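Chapter 9
Learning from 75 Tries

When I started grad school I figured a robot needed thousands of practice runs to learn anything useful, and my advisor, Akash Kandpal, let me go on believing it until January. Then he handed me a budget of 75 demonstrations and told me to make do (I sulked for a week!). This chapter is about the method that came out of that, which we called Gista.

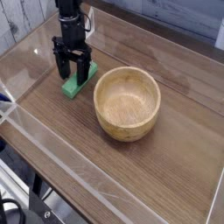
My first policy copied the arm's motion straight from the demonstrations, and it was great until I moved the block a little. Then it closed on air, over and over. So I switched to predicting where the fingers should end up relative to the object, and let a plain old planner handle the trip. Success on our 700 test trials went from awful to almost respectable. We'll build that up in three steps, starting with how to write down a grasp.

9.1 Describing a Grasp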